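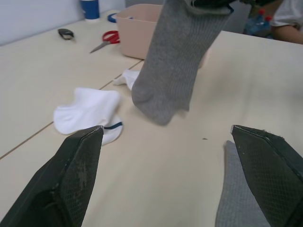

Figure 1. Wrist camera view during the sock task, with one gray sock held above the table and other socks lying on it.

Working Rules for a Shared Robot Table
Project report, Practical Automation course
Ívar Ladefoged and Montri Chaiyaporn
Submitted 28th January

1. Purpose of the project

The Brundanard teaching laboratory allows student groups to record demonstrations of household tasks with robot arms. Each group has so far followed its own habits. The recordings are later placed in a common collection, named Tratberg, which is used by students who were not present when the work was done. The present report proposes a set of written rules for preparing the table, running a session and releasing the recordings. It also states where the rules were difficult to follow.

The task chosen for the trial was the handling of socks. Clothing is soft, changes shape when lifted and hides its own edges, so small differences in preparation have a large effect on the recordings. The rules are meant to apply equally to other light items.

2. Method

The draft rules were written in November after a review of the notes left by 4 earlier groups. They were then tried over 200 recorded episodes. After each block of episodes the authors met with the laboratory supervisor, compared the session sheet with the recordings, and changed any rule that had been read in two different ways. Three versions of the rules were produced in total, and the last of these is given in section 3.

An episode was marked as "clean", "usable with note" or "withdrawn". Quality of movement was not judged. An episode in which the sock is dropped may still be clean, provided that it was recorded under the rules and is labeled correctly.

3. Proposed rules

3.1 Preparation of the table

The operator lists on the session sheet every item that will remain on the table, including items that play no part in the task. Scissors, tape, cups and baskets are listed by name. An item that is not on the sheet is removed before recording starts.

Sharp tools may stay on the table only if they lie flat and outside the reach set for the task. Where a table is made of several panels, the seams are checked by hand for raised edges.

3.2 Condition of the gripper

The gripping faces are inspected before the first episode and after every 3,000 closing cycles. Lint is taken off with a dry brush. Scuffs and worn patches are recorded on the sheet with the side on which they occur, left or right as viewed from the wrist camera. Wear of this kind does not by itself stop a session. The textured faces are to be replaced when the pattern can no longer be felt with a fingertip.

3.3 People near the table

Any person may stand beyond the far edge of the table while the arm is moving, but may not reach over it. Each person who may come into view of a camera signs the consent form before the session. If a person without a signed form enters the view, the episode is withdrawn, even if only a sleeve or hand can be seen. Drinks are kept off the work surface.

3.4 Running an episode

One operator controls the arm and a second person holds the stop button. The two roles are not exchanged during an episode. The second person says "clear" aloud before each start – a nod is not accepted.

Items are not straightened or moved by hand between the start and the end of an episode. A crumpled sock stays crumpled.

3.5 Labels and release

Labels are written on the same day by a person who attended the session. Color and type are given in plain words, such as "gray ribbed sock" or "white ankle sock". Two socks are called a pair only when the operator has confirmed this on the sheet. The label tool, Fastarel, permits free text, and the rules limit this to one line.

4. Findings

The rule on listing items caused the most discussion. Operators tended to list the objects they intended to handle and to leave out those at the back of the table. A printed sheet with blank lines for "other items" improved this, although it lengthened the preparation.

The rule on pairs was added in the last version. Earlier labels had treated any two gray socks as a pair, and the supervisor considered this unsafe for users who might train a sorting task on the collection.

The inspection interval in 3.2 was taken from the practice of the Marquez workshop, where similar grippers are used on cardboard. It has not been tested on knitted fabric, and the authors regard it as provisional.

5. Open matters

The rules do not yet cover wet items, or sessions with two arms at one table. The consent form needs a line for persons who wish to withdraw after release. A copy of the session sheet has been left with the laboratory supervisor, to whom corrections should be sent.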